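The Chambi Bypass: How a Small Council Chose Its Road Builder
Project report by Yayra Bonsu
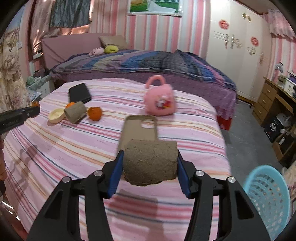 I picked this topic because my aunt lives on the old road through Chambi and has been complaining about the trucks for as long as I can remember. When our teacher said we could write on any piece of public works as long as we could get hold of the papers, I already knew which one I wanted. It has been a longer job than I expected, and I would like to thank the ladies at the council front counter, who let me sit with the binders for most of the holidays and even found me a better chair.

What the project is

The bypass is a two-lane sealed road that will leave the highway south of Chambi, go around the eastern side of the town behind the showground, and join the highway again past the grain sheds. At present every truck going north has to come down the main street, turn at the post office and go over the old timber bridge. The bridge has a load limit, so the heaviest ones take the river road, and the people on the river road are no happier about it than my aunt is.

The new road needs one proper bridge, over Basia Creek, and a good many culverts, as the ground on that side is low. I walked the whole line of it with my dad one Sunday (with permission from the two farmers, who were both very kind about it) and even in a dry winter there were places where our boots sank.

How the tender worked

I had thought that a council simply rang up a few builders and took the cheapest price. It is a good deal slower than that. First the council put out a call for interest, which is a notice in the newspapers asking any firm that thinks it can do the work to say so and send in its history. It had 5 replies. The council engineer went through them and crossed off the firms that had never built a bridge, and after that only 2 were left to be invited to put in a full tender, Cesport and Grandberg.

The full tenders were due by noon on August 10, 2001. Each firm had to hand in two sealed envelopes, one with the price and one with everything else – the program of works, the names of the people in charge, the safety record, where the gravel would come from. The envelope with the price stayed shut until the other one had been marked. The engineer explained to me that if you see a low price first you start to forgive things, and I can believe that, having gone shopping for a second-hand car with my brother.

Comparing the two firms

Cesport is the larger of the two. It has built roads all over the state and would have brought its own crushing plant, its own camp and most of its own workers. Its program was very tidy and had every culvert listed with a start and finish date. It wanted to begin with the creek bridge and work outwards in both directions.

Grandberg is smaller and mostly does council work. It wanted to begin at the southern end and get the earthworks done before the wet, leaving the bridge for the following year. It would hire locally for the truck driving and fencing, and buy its gravel from the pit on the Chambi side, so fewer loaded trucks would have to come through town while the job was on.

The marking was out of 108, which I found a peculiar number until I was told that it started as 100 and the councillors added 8 marks for local employment at a meeting. The marks for each part are in the public minutes, but the firms' own prices are not, and I was only allowed to know which was lower. Cesport was lower. Grandberg was ahead on the local marks and on the gravel, and a little behind on experience with bridges. When it was all added up Grandberg finished ahead by 5 marks, and the council voted to offer it the contract.

What people thought

I asked as many people as I could. The shopkeepers were divided. The baker likes the truck drivers, who come in early and buy pies, and he is worried they will go straight past. The newsagent next door can't wait, as she has to wipe the dust off her magazines every morning. The farmers along the line were mainly concerned with gates, and whether they would still be able to get stock across to the creek. There is to be an underpass for cattle at one of the culverts, though I could not find it on the drawings I was shown and had to take the engineer's word for it.

Several people told me the council should have taken the lower price and that was the end of it. I put this to one of the councillors after the meeting, and he said he had thought so too at the start of the year. What changed his mind was reading what happened to the main street the last time a lot of gravel was carted through it, and how much the ratepayers spent on patching afterwards. That bill never showed up in anyone's tender price.

What I would do differently

My biggest mistake was leaving the drawings until last. I read all the letters and minutes first, and half of them made no sense to me until I had seen where the culverts went. If I did it again I would start with the big plan on the wall and a cup of tea. I also should have written to both firms at the beginning. Grandberg answered my letter very nicely, but by the time I wrote to Cesport the decision had been made and I did not hear back, so its side of the story comes only from the council's papers – I have tried to be fair to it.

I would also have liked to find out more about how the land was bought. The farmers did not want to talk about money and I did not like to press them.

Sources

Chambi council minutes and tender binder (public copy)
Talks with the council engineer, one councillor, shopkeepers and landholders
Letter from Grandberg
My own notes from walking the line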